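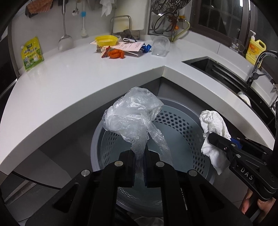
Page 7

Probation Clauses in Small Firms: Do They Do What Employers Think They Do?

Project report, Employment Law Workshop
Elba Montecinos and Hipólito Quezada
Supervisor: Florencia Daza

1. Why we chose this topic

Almost every job offer our classmates have received came with a probation clause. Most of them signed without asking what it meant. The employers we spoke to seemed sure of what it meant, and their answers did not agree with each other. One told us that during probation "there is no contract yet." Another said the clause lets him skip written warnings. A third thought it was required by law and had copied it from a form he found online.

We started out expecting to write a guide to drafting a good clause. By December we were less convinced that the clause is worth the space it takes up.

2. What we looked at

We read the standard offer letters of two firms, Plotach and Robles, and the staff handbook of a third, Cokix. All three gave us permission to quote from their documents. We also interviewed Teodoro Lozano, who handles hiring at Robles, and Enda Ó Dhubhghaill, who drafts contracts for Plotach and has done so for 8 years. We asked Prusitz for its handbook twice and got a polite no.

Three firms is a small group. They agreed to talk to us, which probably means they are more careful than average, and nothing below should be read as a survey.

3. What the clauses say

The Plotach letter sets a probation period of six months and says that either side may end the job on seven days' notice during that time. After probation the notice goes up to a month. This is the clearest of the three, and a new hire could read it once and know where they stand.

Robles uses the same six months but adds that the period "may be extended at the company's discretion." There is no limit on how long, or how many times. Mr. Lozano said it had been used once, for an employee who was out sick for part of the period, and that he would never abuse it. We believe him. The trouble is that the clause will still be there when somebody else has his job.

The Cokix handbook is the longest and the worst. It spends 2,699 words on probation, including a review schedule, a scoring sheet and a list of conduct rules that appears again, with different wording, in the main chapter on discipline. It never gives a notice period. We read it separately and then compared notes, and we had come to opposite views on whether a new employee gets a hearing before being let go.

4. Three claims we tested

"Probation means no contract." We found no support for this in the course readings or in the documents themselves. All three firms pay wages, set hours and expect confidentiality from the first morning. It is hard to see how a duty of confidentiality could come from a contract that does not exist yet.

"Probation lets you fire for any reason." This is closer to the truth in some places than in others, and it depends on what protection the worker would have without the clause. Where employment is already at will, probation adds very little, and careless wording can hurt the employer, as a worker may argue that finishing probation brought some kind of job security. Even where the clause does make dismissal easier, it does not cover discrimination or retaliation. Mr. Ó Dhubhghaill made this point before we asked.

"Probation encourages proper training." Maybe. The Cokix schedule promises a meeting with a supervisor every month. We asked for blank copies of the review form and were given them, but no one could tell us how often the meetings are held. A promise in a handbook is weak evidence of what goes on at work – and it may become a problem for the firm if the meetings are skipped and the worker is then dismissed for poor performance.

5. What we would change

We rewrote the Robles clause as an exercise. Our version allows one extension, in writing, given before the first period ends, with the reason stated and a new end date. Mr. Lozano liked it but said the owner would want to keep the word "discretion." We did not persuade him that the word was doing no useful work.

For Cokix we would cut the conduct rules from the probation chapter and put the notice period in the first paragraph. We left Plotach alone, apart from a comma.

6. Comments from our supervisor

Professor Daza thought our first draft was too hard on employers and did not say enough about workers who are glad of a short notice period because it lets them leave a bad job quickly. That is fair, and we have no interviews with new hires to set against it. She also questioned whether a handbook should be compared with an offer letter at all. We kept the comparison, since the Cokix offer letter simply says "see handbook."

The rewritten Robles clause and our interview questions are in the appendix.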